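MORANPORT, May: Hailu Secondhand, the household goods shop on Turkel Street, will open a lending room for kitchen items next door to its main store. Residents will be able to borrow containers, cookware and small tables for up to three weeks at no charge.

The lending room starts with 600 items, all donated through the store over the past year. Each one is cleaned, checked for a matching lid where it has one, and bagged before going on the shelf. Lidded food and storage containers make up the largest group. They were the item customers asked for most often at the store counter.

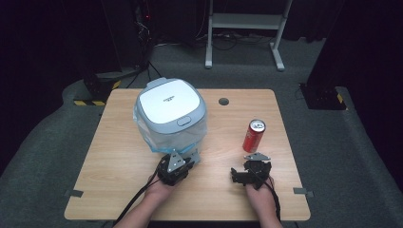

Borrowers need a Moranport address and a phone number. There is no deposit for single items. A full kitchen set of 53 pieces can be reserved by families moving into a new home and may be kept for two months.

"People come in looking for one thing to get them through a move or a big family meal," said Etenesh Shiferaw, manager of Hailu Secondhand. "They don't always want to own it. Now they can take it home, use it and bring it back."

Startup costs for the room were covered by a grant of $2000 from the Weltari Fund, which paid for shelving, bags and labels. The store will cover rent and staff time.

Donations are accepted at the side door from 10 a.m. to 4 p.m. Items should be clean and in one piece. Lids should be taped to their containers. The store cannot take glass lids with chips or anything with a damaged cord.

Natnael Feyisa will run the lending desk and can answer questions about reservations and large donations. Ask for him at the store or call extension 3542.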